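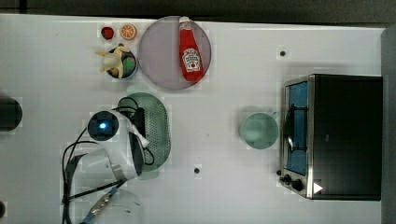

## The Long Table at Wumach

The communal lunch has returned to the workplace, and with it a set of questions that employers had largely set aside. At Wumach, a regional centre for water and soil testing, staff from all departments have sat down together at noon since May. Attendance is voluntary. The organisation employs 411 people across 2 sites, and the dining hall at the larger of them was enlarged last winter to accommodate the change.

The program draws on an earlier model at Briresex, a textile cooperative that closed its private offices and its executive dining room in the same year. Management there had observed that apprentices and senior cutters rarely spoke outside formal supervision. A shared meal was proposed as a modest remedy. It proved difficult to introduce. Shift patterns had to be redrawn, and the cooperative's agreement with its kitchen staff was renegotiated over 19 months.

Wumach has avoided some of these difficulties by keeping the food simple. Soup, bread and salad are served from a single counter, with fruit and the usual condiments left on the tables. Employees may bring their own lunch, and a considerable number do. The kitchen publishes its menu a fortnight in advance and labels each dish for common allergens.

The design of the hall received closer attention than the menu. The architects, Altix, recommended tables seating no more than 29, on the grounds that longer runs discourage latecomers from joining. Acoustic panels were fitted to the ceiling, and the radio that had played in the old lunchroom for many years was removed. Its absence remains a matter of some grievance.

Participation is uneven. Laboratory staff, whose work is often tied to the timing of samples, attend least. Administrative staff attend most, and tend to sit with one another. A seating rota was considered and rejected – the centre's view is that an obligation to converse would defeat the purpose of the hour.

At Urrego, where a similar scheme is under review, the question of paid time has yet to be settled. Wumach treats the first half of the meal as working time and the remainder as an unpaid break. Union representatives have accepted the arrangement until the next round of bargaining, when the labour provisions of the program will be examined in full.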